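**Call for participants: teaching a robot arm to build a burger**

Our group at Dernell studies how a robot can learn a food task from few demonstrations. In our last test, 30 demonstrations gave almost the same result as 60. We now want to know if this is also true when the teachers are beginners.
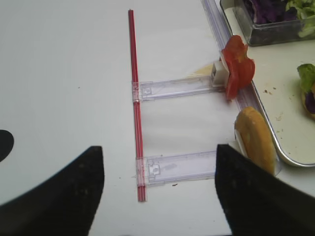 *Adaeze Etim*

You will guide the arm by hand for up to 40 minutes. The task uses bread, tomato, lettuce and cabbage. No experience with robots is needed, but you must be 18 or older.

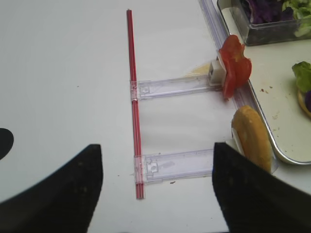 Ebere Akinola: I took part in the first round and was slow in the beginning. They kept my slow attempts too, and told me these are useful for the study.

Please write to Bello Nwankwo at the Dernell front desk before 8/21/20.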